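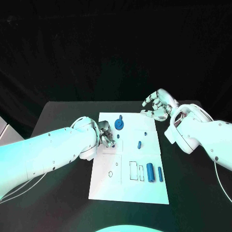
Savita Pandey starts her shift with a joke to the machine, something about whether it slept well, and then she puts both hands into the control gloves and gets quiet. For the next few minutes she doesn't want to be talked to. When she comes up for air she is grinning.

"That was a good one," she says. "I could feel it was good. Go ask Jitendra, he'll tell you it was average."

Jitendra Uniyal, when asked, says it was average. He is the engineer who looks after recordings at Drendness, a small robotics outfit on the second floor of a former printing works, and he has sat through more of them than anyone. The project is called Vondimik. Its aim is to teach a two-armed robot to pick up small parts and set them down where they belong, and the way it learns is by being shown, over and over, by people like Pandey who drive the arms themselves.

"People come in expecting us to be writing clever code all day," Uniyal says. "And we do write some. But most of what makes the robot better this year is Savita and the others doing the task well, and doing it in lots of different ways. I think that's wonderful. I really do. It's much closer to coaching than to what I studied."

The task they were recording when I visited looks like something from a kindergarten shelf. There is a white sheet with shapes printed on it, a set of blue parts, and a place for each part to go. Sunita Tyagi, who designs the tasks, calls it the layout sheet, and she lights up when she gets going on it.

"Look at how much is in there!" she says. "You've got little pegs, you've got cylinders that are thick and thin, you've got the pulley piece, which has a hub and a peg on top, so you have to decide where to grab it. Some of the outlines are rectangles, so a cylinder that's standing up has to be tipped over and laid down to match. A person does that without thinking. For the hand it's a whole little adventure."

She tried busier sheets in the spring, with patterned backgrounds and parts in several colors, and gave up on them for now. The current parts are all one blue on purpose. "If the thick one is always red, the model learns red," she says. "I want it to learn thick." The black curtain and dark table came out of the same clean-up. She says she will bring the mess back later, a bit at a time, once the hands are steady.

A single run through a task is called an episode, and an episode is kept or thrown out whole. The team aims for 87 kept episodes of each layout before they change anything. Then somebody shuffles the starting positions and they begin again. There are 14 layouts in the current batch, and Pandey has done at least a few of every one.

What gets thrown out? I assumed dropped parts, and I was wrong. Uniyal loves a dropped part, provided the operator goes back and picks it up again.

"A drop with a recovery is gold," he says. "The robot is going to drop things too. If it has only ever seen perfect runs, it has no idea what to do next. What I can't use is hesitation. Somebody hovers for five seconds because they're thinking about lunch, and now we've taught it to hover."

Pandey, listening from her chair, says she has never once thought about lunch in the gloves. "Dinner," she says.

She used to repair watches with her uncle and found the job through a card on a community board. The first week was miserable. The robot's fingers don't send much back to hers, so she had to learn to judge a grip by eye, and the pegs kept shooting out sideways. Now she prefers the pegs. She brings the fingertips together in a bunch, comes straight down, and lifts a tiny amount before moving anywhere.

"You wait for that little lift," she says. "If it comes up straight, you have it. And the other arm, you park it up high and leave it alone. Beginners are always fidgeting with the other arm."

That last point turned into a small argument while I was there. Aarti Dubey trains the models and would like to see more of the second arm. Too many episodes with one hand idling, she says, and the robot decides that one hand is for decoration. Tyagi has agreed to write some handoffs into the next batch, passing a part across from one hand to the other. Pandey is already practicing them after hours, with mixed results.

Dubey's side of the work happens overnight. Each evening around six the day's keepers are copied over, and a model the team has named Chacko trains on them until morning. Then it gets a turn at the table. She has a soft spot for the early versions, which would close on thin air next to a peg and then carry the nothing very carefully to its outline.

"It had learned the whole dance and missed the point of it," she says. "But you could see Savita in it! The way she pauses before she comes down. We all recognized it. I got a bit emotional, I'm not going to lie."

The current version manages the short cylinder and the pulley piece on most tries. The thin rod is still hard for it, mainly the tipping over. Dubey thinks more examples will fix that. Uniyal thinks the examples they have are too alike, and has asked for a left-handed operator. Pramila Singhal joins them in October, and she is left-handed, though she says this was not brought up at her interview.

Before I left, Pandey let me have a turn in the gloves. I got hold of a peg on the fifth try and set it down well outside its circle. Uniyal, who had been recording, looked at the playback for a while and asked if I had been thinking about lunch.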